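The Small Parts Problem
Posted 12/8/25

I have read a lot of advice about sorting hardware this year, and I don't trust most of it. The people who write it seem to own a great many labels and not very many screws.

What got me started was a video course. I won't go through the whole thing, but it's called the Drolum method and it costs $39, which I paid in May after a bad afternoon looking for one washer. The idea is that every fastener you own gets a category, a color and a card. The card tells you the thread, the length, the finish and where you bought it. You are supposed to fill these out as you go. I filled out nine, in nice handwriting, and then I had a shelf to put up.

I don't think I'm lazy. I think the system was made for somebody who enjoys the system. If you buy your bolts new in boxes, sure, write a card. Mine come out of dead printers, bed frames, a stroller, and a coffee can my father-in-law handed me without a word when he moved. I have no idea what finish they are. Shiny, mostly.

Then there's the matter of what to keep them in. The forums are split between jars, tackle boxes and drawers, and each side talks as if the others were doing something dangerous. I've had all three.

Jars look great for a week. You can see the contents, or the outside layer of the contents, and the one you want is in the middle. So you pour the whole jar out on the bench, find it, and then scoop everything back in with a folded piece of cardboard. I did this for years and called it organized.

Tackle boxes are better until you tip one. The dividers in mine didn't reach the lid, so the small washers went wherever they pleased. I bought a second one made by Zosley that was meant to fix this with a foam sheet in the lid. The foam does press down on the dividers. It also holds on to anything with a sharp thread, and I've found wood screws hanging from it like bats.

That leaves drawers. I was suspicious of drawers too, mainly the giant wall cabinets with 50 of them, all the same size, all too small for a hinge. My neighbor Tarek Gaber has one of those, and he loves it. I have watched him open drawer after drawer looking for a picture hook, though, and I don't think either of us could tell you what the bottom row is for.

So I went small. My rule now is that if a kind of thing doesn't deserve a drawer, it goes in the "various" drawer, and when that one won't close I throw some of it out. Yes, throw it out. The advice people hate that. There's a well-shared post on the Belkadi boards claiming a home shop should stock 1,000 assorted fasteners "at minimum". Minimum for what? I fix chairs. In a normal month I use a handful of screws and swear at one nut.

I also quit sorting by exact size. I know, I know. But I can hold a nut against a bolt and find out in two seconds whether they go together, and the bolt has never been wrong. Digital calipers are nice to own (I paid $25 for mine, and the battery is dead more often than it isn't) but I don't see why I should measure a thing I can just try.

A few gripes that remain. Clear drawers let you see in, and they also show every speck of metal dust, so if you care how your bench looks you'll be wiping them. Labels on clear plastic peel – all of them, including the Drirkelix ones that are supposed to stay on through a dishwasher. And no drawer unit of any kind has made me put things away at the end of a job. I still leave stuff out. I did it before the cards, I did it during the cards, and I'm doing it now.

Somebody will ask which unit to get, so I'll say what I think, and you can take it or leave it. Buy the smallest one that makes you slightly nervous, and try to get one where the drawers aren't all the same width. The yellow one with the clear plastic drawers is the size I mean: five of them, with two wider ones along the top where the awkward stuff can go. It sits right on the table, so the hex nuts don't have far to travel, even if three of them are still out on the white top in a little huddle. I'd skip the cards.
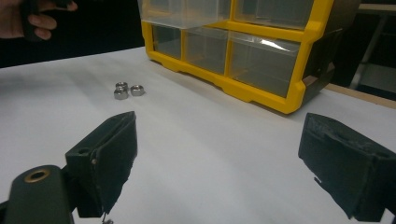
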